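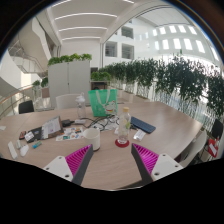 Photo courtesy of the Dasa Student Robotics Club

FOR IMMEDIATE RELEASE
25th June

Dasa students teach a gripper to clear a table, and will now accept applause

The Dasa Student Robotics Club will hold its end-of-year showcase in the atrium next week, closing a project that began in February with a simple question: could a machine be taught to tidy up by a group of people not widely known for it?

The project is called Briller. Club members carry a two-fingered gripper by hand, with a camera mounted on it, and do ordinary table chores while it records. The recordings are then used to train an arm to do the same chores alone. The club set itself a goal of 1000 recorded pickups before exams and passed it with two days to spare, one of which was spent asleep.

"We had a long meeting about which objects to use," said Amrit Ouellet, the club's president. "Then we looked at the table we were holding the meeting at, and the meeting got a lot shorter."

The resulting test set includes a white mug, a clear bottle on a dark-red coaster, a sheet of stickers and a tangle of black cables. The mug is the club's star pupil. In the final round of trials the arm picked it up and set it down where it was told in 93 percent of attempts. The bottle managed 90. The stickers came in at 78, a figure the club describes as encouraging and the stickers' owner describes as expensive.

The cables have not been given a score. Ouellet said the team would prefer to talk about the mug.

Students designed the magenta finger ribs themselves and reprinted them four times. An early version was stiff enough to hold a full bottle and also stiff enough to launch an empty one. The current ribs bend around whatever they touch, and have been in service for the whole spring term without incident, if the incident with the yogurt is left out, as the club has asked that it be.

Printing material and the arm itself came through a student equipment grant from Peltell, which also sent an engineer to two of the club's evening sessions. The grant paid for one arm. The club had applied for three.

"They wanted to know why it couldn't fold laundry," said Gaétan Marchand, faculty adviser to the club. "I told them to get the mug right first. I have been teaching for a long time and I would say the same to most people."

At the showcase, visitors may bring a small object from home and see whether Briller can pick it up. The club will accept anything up to the weight of a full mug. Eyeglasses, phones and pets will be politely declined. A short talk on how the recordings are made will be given twice, in the Carrier Room, with coffee.

Admission is free. Registration is not required, although the club would like to know how many cookies to buy.

Media contact: Amrit Ouellet, Dasa Student Robotics Club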